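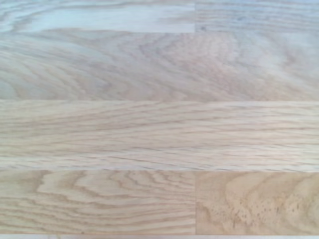
Lesezeit: 2 Minuten

Jarkar: Welche Fassung zuerst?

Jetska
Hallo zusammen, ich brauche mal Rat von den Thrillerfans hier. Ich will endlich »Jarkar« von Baptiste Vidal gucken, den mit der Synchronsprecherin, die auf den alten Tonbändern einen Mord hört. Meine Schwester schwärmt seit Ewigkeiten davon. Jetzt sehe ich, dass auf der Scheibe von Þorgeirsson zwei Fassungen drauf sind, und die lange läuft 17 Minuten länger. Im Beiheft steht dazu so gut wie nichts – nur ein Interview über die Musik, sehr nett, hilft mir aber nicht. Sind das bloß mehr blutige Szenen, oder ändert sich was an der Geschichte? Blut kann ich ab, ich will mir nur die Auflösung nicht verderben. Und bitte keine Spoiler!!

Rumby
Oh, schöne Frage, da habe ich mich im Februar auch durchgewühlt! Nimm beim ersten Mal die kurze. Das Blut ist in beiden ziemlich gleich, nur der Mord im Treppenhaus dauert in der langen ein bisschen länger (und der Handschuh ist noch mal groß im Bild, klar, muss ja). Was dazukommt, ist fast alles Handlung: mehr vom Kommissar, ein Abendessen bei der Tante und eine Rückblende ziemlich früh im Film. 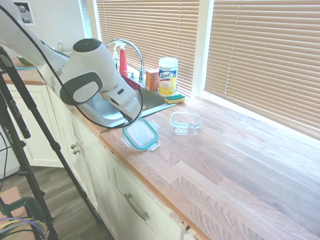

Und genau diese Rückblende ist das Problem. Wer ein bisschen Übung mit solchen Filmen hat, weiß danach sofort, wen er im Auge behalten muss. In der kurzen Fassung saß ich bis kurz vor Schluss da und hatte die völlig falsche Person im Verdacht, das war herrlich. Die lange habe ich am Abend drauf gesehen und mochte sie auch sehr, vor allem das Abendessen, bei dem alle so furchtbar höflich sind. Aber eben als zweite Runde.

Beim Ton würde ich die Originalfassung mit Untertiteln nehmen. Auf Deutsch haben zwei Figuren dieselbe Stimme, und das ist bei einem Film, in dem es ums Hören geht, schon arg verwirrend.

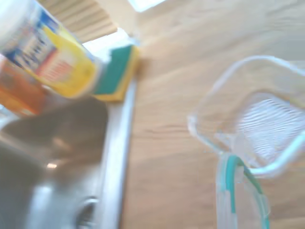
Nachtfalter
Ich sehe das anders als Rumby, die lange ist die richtige. In der kurzen versteht man überhaupt nicht, warum der Kommissar am Ende in die Villa fährt. Außerdem hab ich mehr als 50 von diesen Krimis im Regal und den Täter trotzdem nicht erraten, Rückblende hin oder her. Die deutsche Synchro fand ich okay. Musik laut drehen!

Kontakt | Nutzungsregeln | © Alle Beiträge bei ihren Verfassern | Nach oben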